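Parade license for Unstead march amended after route review

The licensing panel for Unstead has amended the conditions attached to next month's march by the Grullthorpe Residents' Forum, removing the section of the route that passes through the Moges estate. The application listed 1,007 participants and 2 bands.
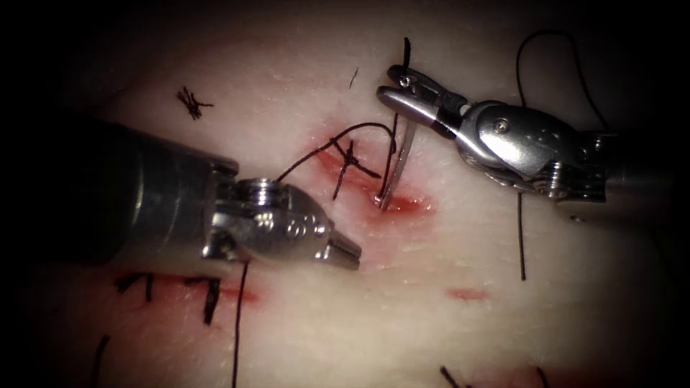 UNSTEAD, July 2022

Under the revised conditions the march will assemble at Cistwood Road and follow the ring road to the civic square. Music is not permitted between the rail bridge and the square. The number of stewards required has been raised from 70 to 80, and their names must be lodged with police before the start.

Gergely Csonka, secretary of the forum, said the group would comply with the route but would seek a review of the music condition. "The bridge restriction was not in the draft we were sent," he said. "We have asked for the written reasons."

The panel received objections from residents of Moges, where a dispute over flags on lamp posts has continued since December. Nhyira Darko, who represents the estate on the district council, said the amended route met the main objection – access to the health clinic on the east side – but left the matter of the flags untouched. Flags fall under a separate protocol between the council and the roads department, and the panel has no power to order their removal.

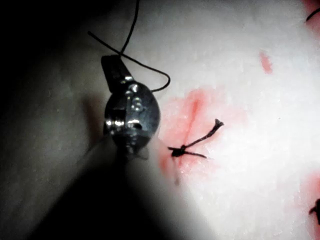
Close view of a surgical instrument tip and black suture thread.

A review must be requested in writing within seven days of the decision. If one is granted, the existing conditions remain in force until it is heard. Police said traffic diversions would be published once the route is final – the ring road is expected to close in one direction only. Bus services through Cistwood will use the diversion signed for the spring roadworks.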